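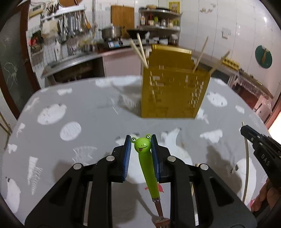

The case sheet for the stomach virus at the Selberg and Skotulia sites is now complete through Thursday, and I want to answer the questions that came in before the next reporting round. We have 13 children and five staff on the list. All but two of the children eat in the same lunch room at Selberg, and that is why the lunch room keeps coming up. Several parents asked if things from home, like a fork with a green frog head and a long lime handle, have to stay home until this is over. They don't. A fork like that can come in as long as it isn't shared, goes back in the child's own bag after the meal, and gets washed at home that evening with hot water and dish soap. Molded faces have creases around the eyes and mouth, so please go over those with a brush.

The longer message from the Bhuiyan site is quoted here with my replies under each part.

> We have had no cases so far, but our kitchen gets its trays from Selberg in the same van. Should we stop using them? Our cook is worried and would like to switch to paper plates until the end of the month.

You don't have to stop. The trays are run through the Selberg dishwasher, which was checked on Monday's service visit and is holding its temperature through the rinse. What I would change is how they travel. Up to now the clean trays and the returned ones have gone in the same kind of gray crate, and the crates are stacked however they fit. Please keep the clean crates covered and on the upper shelf, and wipe down the handles when they arrive. If your cook still prefers paper plates, that's fine with me, but the cost comes out of your site's own supplies.

> Also, the poster by our sinks says to use the alcohol gel if the line for the sink is too long. One of the parents told us the gel doesn't work on this kind of bug. Is that right?

The parent is mostly right. Gel is useful for colds and flu. It does a poor job on the viruses that usually cause vomiting in child care, and we should treat this as one of those until the lab says otherwise. Please take that poster down or cover the line about the gel. Soap and running water, every time, before food and after the bathroom. If the line is too long, send the kids in smaller groups and start earlier. The office at Rerkska has the old poster without the gel line and can send copies out with the mail.

> We clean the bathroom floor with the regular floor cleaner. Is that enough or do we need something else?

It is enough for an ordinary day. It isn't enough after someone has been sick. For that you need the bleach product in the locked cabinet, mixed fresh according to the label, and it has to stay wet on the surface for the full time printed there. Most of us wipe it off too early. I did it myself last week and had to go back and start over. Open a window, wear the gloves, and never mix it with the regular floor cleaner. Do the area around the spot too, well past what you can see, and do the door handle and the flush lever last with a clean cloth.

Soft things are harder. Rugs and cushions that can't be washed hot should be steam cleaned or taken out of the room. The reading corner rug at Skotulia has already gone out and will not be back this month.

> Last thing. When can a child come back? We have been saying the day after they feel better, but the handbook says something different.

Go by the handbook. A child stays home until two full days have passed with no vomiting and no diarrhea. The same goes for staff, and it is stricter for anyone who handles food, so kitchen staff should call me before they come back. I know this is hard on families who have used up their leave. Still, three of the later cases at Selberg were in the same group as a child who came back the next morning. I can't prove that is how it spread, but it fits the dates.

A few other points that didn't come from Bhuiyan.

Attendance. Across the sites we normally have 95 children on a weekday. I need the real number for each day, including the ones who went home early. Some of the sheets I got only list who was signed in at drop-off, so a child who got sick at lunch shows up as present and well. Please write the time the child left and the first symptom, if you know it. "Sick" by itself doesn't help me much.

Samples. The county lab will take samples from a few of the cases if the parents agree. The kits are at the front desk at Selberg. It is voluntary, and no child will be kept out or let in on account of the answer. I would like samples from both sites if we can get them – right now we are assuming it is the same virus in both places.

Gloves. I have ordered 500 pairs and they should come to Rerkska first. Skotulia ran out over the weekend and borrowed from the kitchen, so they get theirs before anyone else. Please don't wash gloves and use them again. One site was doing that.

Shared snacks. No bowls that everyone reaches into until further notice. That includes popcorn on movie day and the orange slices after outdoor play. Put the food on each child's own plate, with tongs, by an adult who has just washed. Birthday cake is allowed if it is cut and served by staff. Candles that a child blows out over the whole cake are not allowed for now.

Letters to parents. The second letter is in the shared folder. The change from the first one is in the paragraph on staying home, where the wording now matches the handbook. Please send this version and throw out any printed copies of the earlier one.

New cases should come to me by 4 p.m. on the day they happen. If you have none, send a line saying none – an empty inbox could mean anything. Skotulia, I am still missing your kitchen staff sheet from last week.

Site health coordinator, Rerkska office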